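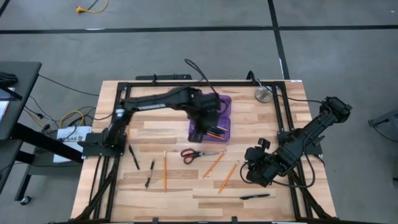 Puva were a guitar band from the harbour town of Odmont, active for four years and remembered, where they are remembered, for the single "Wet Gravel". Their music has been filed under folk rock, slow pop and, in one shop, travel.

Origins

The group was formed by singer and guitarist Caradog Prydderch, who had been asked to leave a male voice choir for adding harmonies. He recruited the bassist Phillips, whose first name appears on none of the records, and a drummer who was replaced before the first rehearsal had finished. The name came from a misprinted raffle ticket. Prydderch later claimed it was an old word for a sea mist, although he gave a different language each time he was asked.

Early shows were held above a carpet warehouse, where the sound was said to be excellent and the stairs less so. A set lasted 17 minutes, or longer if Phillips could find his place.

Recordings

The band signed to Gemutex, a small label that had until then released only brass music. Their debut album, Tide Tables, was recorded in ten days in January with the heating off. It contains ten songs, two of which are the same song at different speeds. "Wet Gravel" was taken up by a late-night radio presenter, who played it most evenings at 11.40 and talked over the ending.
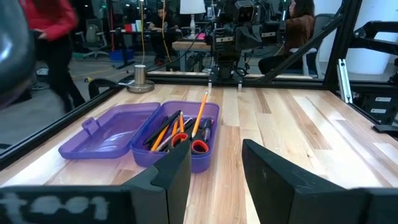 A second album, Further Tide Tables, followed a year later. Critics found it more confident than the first, and one praised its long silences — a fault in the pressing, corrected on later copies. Sales were modest. Gemutex returned to brass.

Break-up and later years

Puva split after a tour of some 20 dates, during which Prydderch and Phillips travelled in separate vans and arrived, as a rule, in separate towns. Prydderch went on to write theme music for regional television. Phillips rejoined him for a single reunion concert in Odmont, at which "Wet Gravel" was played three times, twice by request.

Both albums have been reissued together, with the silences restored as a bonus track.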